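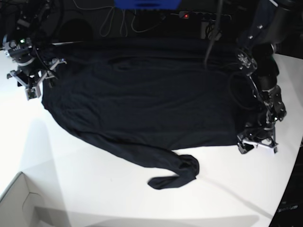 Software Engineer, Bimanual Manipulation (Control and Planning)

Search jobs Keyword or location Go

Pratar is hiring a software engineer to work on two-arm handling of clothing and other soft goods. The job is full time and based at our Flollwood site. You would join the manipulation software group and report to the group lead.

About the work

We write the software that lets a pair of arms pick up, spread, fold and stack garments on a flat table. Our stack is called Zutgate. It covers the arm and gripper controllers, the motion planner, the perception pipeline and the tools we use to record and replay runs. Most of it is C++ and Python on Linux. There is a small amount of Rust in the logging code, and you don't need to know Rust to apply.

Dark clothing is a large part of what we are working on this year. A black shirt on a white table is easy to separate from the background, but finding the parts of the shirt is another matter. A sleeve tucked under the body has almost no edge to look for, and soft creases give only faint highlights. Our current keypoint model does well on light, patterned garments and much worse on black and navy ones. We want someone who can help decide when the model's guess is good enough to grasp on, and what the planner should do when it isn't.

The other open problem is tension. When both grippers hold the same piece of fabric, the arms are coupled through something that stretches, slips and bunches. Zutgate plans both arms together but still runs the two controllers mostly apart, with a shared clock and a distance limit between the fingertips. That is fine for slow moves. At the speeds we want, it either pulls the cloth too tight or lets it sag, and the sag puts wrinkles back in that the last move took out. A proper coordinated controller is the first thing you would work on.

What you would do

– Design and write the coordinated controller for two-arm fabric moves, including the handover from planner to controller and the stop behavior when one side loses its grip
– Work with the perception engineers on how grasp confidence is passed to the planner. At present it is a single number per grasp point and it should be more than that
– Move the regrasp logic out of hand-written state machines and into the task planner
– Keep the control loop on schedule. We have had jitter problems caused by logging and by camera drivers, and there is still some cleanup to do
– Write tests that run in simulation and tests that run on the arms. Our cloth simulation is useful for catching crashes and collisions and not very useful for predicting how a cuff will fold
– Take a turn in the weekly bench rotation, which means running the regression set on hardware and writing up what failed

The regression set is 100 garment starts, each laid out from a reference photo. It takes most of a day. Results are read out at the Wednesday meeting, and that meeting decides what gets fixed next.

You would spend close to half your time at the bench. This includes ordinary lab chores such as routing cables, changing gripper fingers, recalibrating cameras and ironing. If you want a role that is all desk work, this one will not suit you.

What we need

– At least 2 years writing software that ran on real arms, in a company, a lab or a degree program
– Good modern C++ and enough Python to be comfortable reading and changing other people's training and analysis code
– A working grasp of kinematics, impedance or admittance control, and trajectory generation
– Experience finding timing bugs in a system with more than one process
– Clear written English. We write short design notes before large changes and everyone comments on them

Useful but not required

– Work with cloth, cable, food or anything else that changes shape when you touch it
– Learned policies, either training them or wrapping them safely inside a classical controller
– Tactile sensing or motor-current grip detection
– Having maintained a tool that other engineers used every day

We do not ask for a particular degree. If you learned this on the job, send us something that shows it.

The team

The manipulation software group has 14 people across control, planning, perception and tooling. The hardware group sits in the next room and builds the grippers. You can ask them for changes, and they will ask you for a log first. A separate product group works on Vik, the operator screen used to start jobs and clear faults. You would talk to them when a change in Zutgate adds a new fault type.

Code review is expected within a day. Main is always meant to be runnable on the benches, and a change that breaks it is rolled back first and discussed later. We do not have an on-call rota for this role.

Hours and place

Flollwood, on site four days a week, with one day from home if you like. Core hours are 10 a.m. to 3 p.m. and the rest is up to you. The benches can be booked early or late, but not by one person alone in the building.

Paid leave is 30 days a year, not counting public holidays. Salary depends on experience and we give the range in the first call, before any technical interview. We can help with moving costs. Please tell us in your application if you would need a work visa.

How to apply

Send a resume and a note of one page or less through the form on our careers page. In the note, describe one fault you tracked down on a physical robot: what it looked like at first, what you measured, and what it was. We care more about this note than about the resume. Links to code are welcome if you have code you can share.

The process has three steps:

– A call of half an hour with the group lead
– A technical conversation built on your note, plus a short C++ exercise done together on a shared screen. There is no take-home task
– A day at Flollwood with the team, including time at a bench with a recorded run to debug in our replay tool. We pay travel and lunch

Applicants get an answer after each step. We would like the new person to start in March, and can wait longer for someone with a notice period to work out. If you need any adjustment for the interview or for working at the bench, say so on the form and we will set it up beforehand.

Agencies, please do not contact us about this role.

Last updated: March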